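Barthorpe Neighbors > Help Board > Home and Kitchen > Counters and Floors

Search the help board

Oiled wood counter has gone dull and blotchy near the sink, do I have to sand the whole thing?

Posted by Yolanda Lorente, April 13, 2019

We moved into a house on the Cartwright side of town in November and it came with wooden counters. The previous owners left a note saying they were oiled, no varnish, and that was all the information we got. There was a half-used tin of Ustadine counter oil under the sink, so I assume that is what they used, but I can't be sure.

The run is 110 inches long with the sink near one end. Most of it looks fine. The two feet or so on either side of the faucet has gone pale and rough, and there are dark gray patches right behind the tap where water sits. There is also one black ring, the size of the bottom of a can, that doesn't come off with dish soap or with baking soda paste.

I got a quote of $848 from a refinishing company to sand and seal everything. That is more than I want to spend on a counter I may replace in a few years. My sister says to put more oil on it and stop worrying. I tried that on a corner, and the oil sat on top and was still sticky the next morning, so I wiped it off with a rag and some mineral spirits.

What I would like to know is whether I can sand only the bad part without leaving a visible step or a color difference, what to do about the black ring, and how often this is supposed to be oiled. I have a small random orbital sander and I am comfortable using it. I have never finished wood before.

We cook every day, so I can't have the kitchen out of use for a week.

Drahomíra Urban

You can do just the bad part. I have had oiled beech counters for eleven years and have redone the sink end four times without touching the rest.

First find out if it really is oil. Put a few drops of water on the good section and a few on the rough section and leave them for ten minutes. On oiled wood in good shape the water beads and then flattens slowly. On dry wood it soaks in and leaves a dark spot. If the good section shows nothing at all, and you can lift a thin flake with a fingernail somewhere along an edge, there is a varnish on it and the rest of my answer does not apply.

Clear the counter and wash it with a little dish soap in warm water. Rinse with a clean cloth and let it dry overnight. It has to be dry all the way or the sandpaper clogs. I put a fan on mine.

Start with 120 grit on the rough area. Keep the sander flat and moving, and go with the grain for the last few passes. Don't stop at the edge of the damage. Carry on another ten or twelve inches past it and use less and less pressure as you go out, so there is no step. Then 180 over the same area and a bit farther, then 230 or whatever you can find close to it. The store here sells 220 and it makes no difference. Vacuum between grits and wipe with a barely damp cloth. The damp cloth will raise the grain a little, so give it one light pass by hand after it dries.

The sanded part will be lighter than the rest. Mine took two months to catch up. Oil brings it most of the way back on the first day and daylight does the rest.
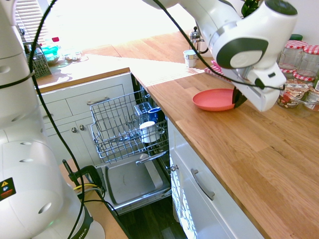

For the black ring, sanding alone usually isn't enough. A ring that dark is often iron from a can reacting with the tannin in the wood, and it goes deep, particularly in oak. Oxalic acid takes it out. It is sold as wood bleach, or as the active ingredient in some powdered cleansers. Read the package, wear gloves and eye protection, and don't breathe the powder. Brush the solution on after sanding and before oiling, leave it as long as the label says, then rinse several times with clean water. It may take two rounds. Let it dry a full day afterward.

Then oil. Thin coats are the whole trick. Pour out a small puddle, spread it with a lint-free cloth, wait fifteen or twenty minutes, and wipe off everything that hasn't gone in. Wipe harder than seems right. Your sticky corner was too much oil left on too long. Do three coats on the bare section, one a day, and include the good section in the last one. You can use the kitchen between coats if you keep water off that end.

Lay your oily rags out flat outdoors to dry, or put them in a metal can of water with a lid. Don't ball them up in the trash. Drying oils give off heat as they cure and a pile of rags can catch fire.

Does the kind of oil matter if I don't know what was used before?

Less than people say. A drying oil such as linseed or tung goes over an old drying oil without trouble, and most brand-name counter oils are one of those with something added. Mineral oil is different, it never hardens. If the old owners used mineral oil, wipe the counter down well with mineral spirits, let it air out, and try a coat of the new oil on a small patch before doing the rest. If the patch is still tacky after two days, wait a few weeks of normal washing and try again.

Huia Tautahi

I would just oil it more. We had a wood counter at our old place in Lemelholm and never sanded it once. Olive oil works fine and you already have it in the house.

The ring will fade, or you put the toaster on it.

Tülin Oral

Please don't use olive oil. It doesn't dry and after a while it smells. I had to scrub a butcher block that someone had been treating with it for years and it took most of a weekend.

Drahomíra's answer is good and I would follow it. A few things to add from doing the same job last year.

Look at why the sink end is wet before you spend a weekend on it. In my case the faucet base was leaking a tiny amount, enough to keep the wood behind it damp all the time. I dried it off, laid a strip of toilet paper around the base, and ran the tap for a minute. The paper showed exactly where the water was coming from. A new gasket fixed it. If I had sanded first it would have been gray again by the end of summer.

Check the caulk between the counter and the sink too. If it has pulled away anywhere, water is getting into the cutout, where the wood is end grain and drinks it up. Cut out the old caulk, let the gap dry for a few days if you can stand it, get some oil on the raw edge, and recaulk last, once the oil has cured. Caulk will not stick to fresh oil. If you can reach it from inside the cabinet, oil the underside around the sink as well. Most people skip it and it's where mine had started to split.

With a small orbital sander you can't get right behind the tap. I used a piece of sandpaper folded around a paint stirrer. It is slow but there isn't much area back there. Go easy along the front edge, it rounds over fast.

Gray patches are different from the black ring. Gray is mostly weathered wood and it came off mine with the 120 grit and no chemicals. So sand first and see what is left before buying the acid.

As for how often, I do the sink end every three months and the rest twice a year. The water drop test tells you better than a calendar. In the first year after sanding, expect to do it more.

On the quote, $848 for that length is in line with what I was told. A neighbor with a big island was quoted $1589. I spent less than $60 on paper, oil and gloves, but I already owned the sander.

You said you can't lose the kitchen for a week. Count on one evening to wash and dry, one day for the sanding, another if you need the acid, and then three evenings of oil. I did the oil right after the dinner dishes and it was dry enough to set things on in the morning. Keep standing water and wet dishcloths off it for another week or so. Put your drying rack on a tray during that time, or on the far end.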